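Zendik Produce Display: Shelf Contents and Stocking Notes

README for the October 2022 release

Covers the slanted wooden display units in the Zendik practice shop, what goes in each crate, and the labels used in the item list. Read this before opening the tables.

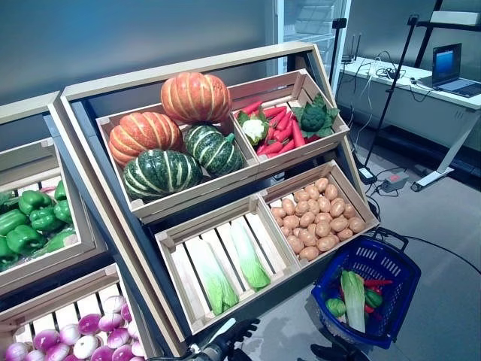
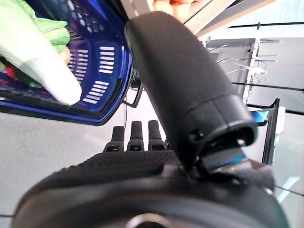
Bláthnaid Keane
Produce listings and labels, Zendik

What is in the release

The release holds 296 stocking records. Each record is one filled state of one display unit, written down crate by crate. There are 226 records for full layouts and the rest are for partial layouts, where at least one crate was left with open floor on purpose.

Files

records.csv: one row per crate per record
items.csv: item names, colors, and handling notes
layouts.txt: the standard layouts in plain words
changes.txt: edits since the February release

The display unit

The unit leans back and holds four open crates, two above and two below. The crates are pale wood slats with gaps between them. Small items can catch in the gaps, so check the floor of a crate before writing it down as empty.

Crates are named from the point of view of a shopper facing the unit: upper left, upper right, lower left, lower right. The February release numbered them 1 to 4 and two people numbered them in different directions. Those rows have been fixed by hand. If you still have the old file, throw it out.

Layout used most often

Upper left: kabocha-type pumpkins, orange and green mixed
Upper right: carrots with tops, one cauliflower, one broccoli
Lower left: napa cabbage
Lower right: small potatoes

Pumpkins may be stacked. A pumpkin that leans on the front edge of the crate still counts as in the crate. Stem direction is not recorded.

Napa cabbages go in lengthwise. Two is the usual number, and it leaves a good part of the slats showing. Mark the crate "partial" in that case, even when the layout is otherwise complete.

Potatoes are never counted. The fill column for potatoes takes one of three words: low, half, or rim. "Rim" means close to the top of the crate in an even layer.

The upper right crate is the hard one. Broccoli leaves spread over the rim, and carrot tops can cover whatever is next to them. Carrots are entered as one bundle whatever the number.

Baskets

Shopping baskets are blue plastic with slotted sides. An item in a basket is entered under "basket" and not under the crate it came from. Baskets have no left or right, so position inside a basket is left blank. A basket on the floor and a basket on a counter get the same code. We talked about splitting them and decided it could wait.

Item names

Use the names in items.csv exactly. "Squash" was used for the pumpkins in early rows and has been replaced. "Chinese cabbage" is now "napa cabbage" everywhere. Kanyarat Yimyam went through the color column and settled on plain words: orange, dark green, red-orange, pale green, tan. Stripes go in the notes column.

Restocking order

Start with the lower crates, potatoes first.
Put the cabbages in one at a time.
Fill the upper left crate with the largest pumpkins at the bottom.
Lay the carrots down before the cauliflower and broccoli.
Write the record before anything is moved again.

A full restock of one unit takes roughly 60 seconds once the items are within reach.

Known problems

5 records have no entry for the upper right crate. They are kept with the value "missing".
Units standing side by side match each other, and a few rows may name the wrong one. Oisín Scanlon is checking these against the paper sheets.
The notes column mixes full sentences and single words.

Corrections

Send the record number and the crate name to Siobhán Carroll. Changes to item names go to Kanyarat first.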